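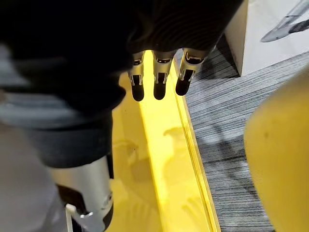 Kai-wen Yau thought we should order spare fingertips before anything else, and asked for the point to go at the top of the report. We did it in the wrong order, and the sections that follow explain how the budget was put together, what we bought, what we left out and what a group taking over next year should allow for.

Prisimow equipment plan: report on the first stage

1. What we were asked to do

The department had an arm and hand setup but no proper plan for the things that go around it. Our task was to plan and buy the equipment for a bench handling cell, using a student project budget of £3,000. The arm controllers, the main computer and the hands themselves were outside our budget. Everything else was inside it: bench, holders, parts to handle, lighting, cables, consumables, spares, storage and delivery.

The brief also said the cell had to be usable by another group after us. We took this to mean that whatever we bought should be possible to buy again, and that there should be a written list saying where each thing came from.

2. How we made the first list

We began with a shared spreadsheet and let everyone in the group add whatever they thought was needed. The result was far too long and cost more than twice what we had. It also had the same item in it under different names. "Fixture", "tray" and "holder" turned out to be one thing, entered by three people.

Tzu-hsuan Tsai rewrote the list with one line per item and a column for what would stop working if we didn't have it. Anything with that column left blank moved to a second sheet called "later". A second camera stand, a label printer and a better trolley all went there. The trolley was argued over for most of a meeting and is still on the second sheet.

For each line that stayed we recorded the price with VAT, the delivery charge, the delivery time in working days and whether it could be returned. We had not thought of the returns column at first. It was added after the first order of cable clips, which were the wrong size and could not be sent back.

3. The bench

The bench was the largest single line. We looked at three options: a second-hand steel workbench, an aluminium profile frame that we would cut and bolt ourselves, and a panel bench on a metal frame from Gestasia.

The second-hand bench was cheapest to buy, but it was heavy and the seller would only deliver to the street door. The profile frame gave us the most freedom, and two of us wanted to do it, but once brackets, feet and the top were counted it cost nearly as much as the ready-made one. It would also have taken workshop time that we did not have before October.

We chose the Gestasia bench. It has a lower shelf, which mattered to us for reaching tasks, and the height suited the arms without a plinth. The colour was whatever the supplier had in stock, and that was yellow. We paid no attention to the finish when ordering and should have done. The top is glossy and throws back a good deal of light, and this had a cost later on (see section 6).

4. Holders and parts

The holders were the item that changed most between the plan and the order. In the plan we had them machined by an outside workshop. The quote was fair, but the delivery time was long and any change to the shape would have meant paying the set-up charge again. In the end we bought them from the Phuthong catalogue as a standard item. 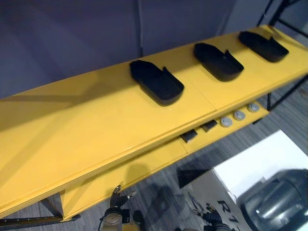
Buying a standard holder meant that the tasks had to be planned around its shape, and some members of the group were unhappy about this. On the other hand, a replacement can be ordered from a page number. We think this is the right choice for equipment that passes from one group to the next, at least for the plain parts of the cell. Where a part really has to be special, the drawing should be kept in the same folder as the receipt.

We also set aside £200 for small parts to be handled or pressed: buttons, pads, blocks and similar. We spent it slowly and on purpose. A small part looks cheap on its own, and it is easy to place an order every few days and pay for delivery every time. After the first month we kept a running list and ordered once a fortnight.

5. Fingertips and other wear items

We come back now to Kai-wen's point. The first version of the budget had no line at all for fingertips. We had treated the hand as somebody else's equipment, and so we assumed that the parts on the end of it would be somebody else's as well. When we asked, we were told that the department pays for repairs but that each project pays for its own wear items.

Velisex supplies the replacement tips in packs, and one pack costs just over £100. The price was less of a problem than the wait. The packs come in when the supplier has enough orders to run a batch, so the date on the confirmation email is only a guide. We were given one date, then a second one, and the pack came after both.

While we waited, we kept to light tasks and ran fewer repeats. No testing was lost completely, but the part of the timetable set aside for pressing tasks had to move back. Ordering a pack on the same day as the bench would have avoided this.

We now have a separate heading in the budget for wear items. It covers fingertips, cable ties, tape, cleaning cloths and the cleaner for the bench top. The supplier's page should be checked for which cleaners are safe on the tips. We nearly bought one that was not suitable.

6. Lighting

We had planned to use the ceiling lights and spend nothing. The room is bright enough, but brightness was not the difficulty. With a glossy top, the position of a light matters more than its strength, and from some angles the camera got a strong glare off the panel close to where the fingers were working.

We looked at these ways of dealing with it:

A matt mat over the whole top. Cheap, but it would lift at the corners and change the height of everything by a small amount.

A matt film stuck to the panel. Neat, though hard to remove, and we did not own the room or want to make a permanent change.

Diffusers under the ceiling lights. The most expensive of the three, and it needed permission from the building office.

At the time of writing none of these has been bought. We moved the bench and changed the camera settings instead, and this has been good enough for the tasks in this stage. The diffusers are on the "later" sheet with the quote attached. A group that needs more even images should treat lighting as a real cost from the start and choose a matt top if there is a choice.

7. Delivery, storage and timing

Delivery was the heading we underestimated by most. Large items came on a pallet, and the goods entrance closes at 4 p.m. One delivery was turned away and had to be booked again, for which we were charged. The rule we use now is that nobody places a large order until a named person has agreed to be in the building for it.

Storage costs nothing in money but it does take planning. Boxes have to be kept until the return period is over, and for a while they took up floor space that we wanted for the cell.

The longest approval took seven weeks, from the first form to the order number. Nothing was wrong with the form. It was sent in over the summer break and the person who signs was away. Orders that go through the department should be started before the end of term – even a rough quote is enough to open the form, and it can be corrected afterwards.

8. Where the money stands

The bench and the holders came in close to plan. Delivery and wear items were over. Lighting was under, as nothing was bought. The small parts line has a little left in it, which we would like to move to a second pack of fingertips if the department allows it.

We kept back a reserve from the start, against the advice of one group member who wanted to spend it on the trolley. It went on the second pallet delivery and on a longer power cable.

9. Notes for the next group

Ask which parts of the hand the project has to pay for, and get the answer by email.

Order the wear items on the same day as the largest item.

Write prices with VAT and delivery in the same column, so that lines can be compared.

Keep the "later" sheet up to date. It has quotes and page numbers in it that took a long time to collect.

Check the finish of any surface that a camera will look at.

The spreadsheet, the receipts and the supplier contacts are in the project folder under "Prisimow stage 1". Tzu-hsuan will hand over the login in person.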